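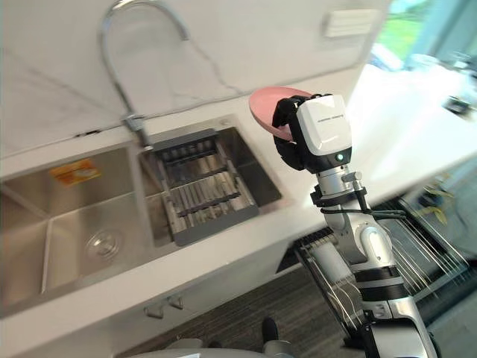
Washing up and draining at a double-bowl sink

Kitchen notes, Vondadside

A double-bowl sink works best when each bowl keeps one job. Wash in the larger bowl and drain over the smaller one. If the bowls are the same size, drain on the side nearest the cupboard where the plates are kept. Swapping sides halfway through a wash puts food scraps under clean crockery and means both bowls need scouring at the end.

Setting up

Clear the worktop on the draining side before running any water. Fit the strainer in the washing bowl and check that it sits flat. Wipe the divider between the bowls, which collects grease faster than any other part of the sink.

An over-bowl rack should rest on the rim at both ends. Measure the bowl from front to back, outside edge to outside edge, before buying one. Ours is 535 mm along its longest side on a worktop 610 mm deep. The Lestis adjustable rack has arms that slide out and lock, and needs at least 2 cm of overlap on the rim at each end. Less than that and a full load of plates will tip it. A rack that has been knocked askew will still drain, but straighten it before loading anything heavy.

Order of work

Glasses first, then cutlery, plates, bowls, and pans last. Scrape plates into the bin and stack them by size. Change the water when the suds have gone flat.

Hold a plate by the rim, with the fingers behind and the thumb kept out of the well. Tilt it under the tap so that the water runs across the face and off the lower edge. Turn it over and rinse the foot ring. Most of the water that ends up on the worktop is carried there by the foot ring of a plate that was set down flat.

Plates with a thin raised rim hold a little water even when racked. Stand them as near to upright as the wires allow, all facing the same way, and leave every second slot free if there is room. Shallow dishes go at the ends. Coloured plates in plastic or melamine dry more slowly than china and usually need a cloth. Do not use a scouring pad on them - the scratches hold stains from tea and tomato.

Cleaning the steel

Rub along the grain of the brushed finish. A few drops of washing-up liquid on a soft sponge are enough for daily use. For limescale round the drain, lay a cloth soaked in white vinegar over the ring for ten minutes, then rinse well and dry. Do not leave vinegar on the steel overnight, and never use it with bleach.

A maker's label stuck inside a bowl can be softened with warm water and a little cooking oil. Peel from one corner with a fingernail or a plastic scraper. Metal blades mark the surface. The Riviere paste cleaner removes old adhesive but leaves a film, which has to be washed off before the bowl is used for food.

Wash the rack itself once a week. The joints between the wires are the usual place for brown deposits, and an old toothbrush reaches them.

Carpet near the kitchen

Loop carpet close to a kitchen needs separate treatment, chiefly for drips and crumbs.

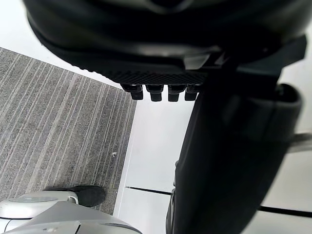 Grey carpet with a dense, speckled loop.

Speckled grey hides crumbs well, so vacuum by routine instead of by appearance. Use the suction head only. A rotating brush can catch a loop and pull a run across the pile. If a loop does stand proud, trim it level with sharp scissors and do not tug it.

Blot water with a dry white cloth, working from the outside of the patch inwards. For grease, put down bicarbonate of soda, leave it for an hour and vacuum it up. Repeat before trying anything liquid. Test spot cleaners on a hidden corner. We use Nidedura carpet foam, sparingly, and lift it with a damp cloth once it has collapsed.

A washable mat on the carpet side of the threshold takes most of the dirt. Choose one with a flat backing that does not mark the pile, and shake it outdoors. Ours is replaced each July.

Storing the plates

Dry the foot ring before stacking. Keep stacks low enough to lift with one hand - ours stop at 99 mm, the clear height under the cupboard's half shelf. Put the largest plates at the bottom and keep bowls in a stack of their own.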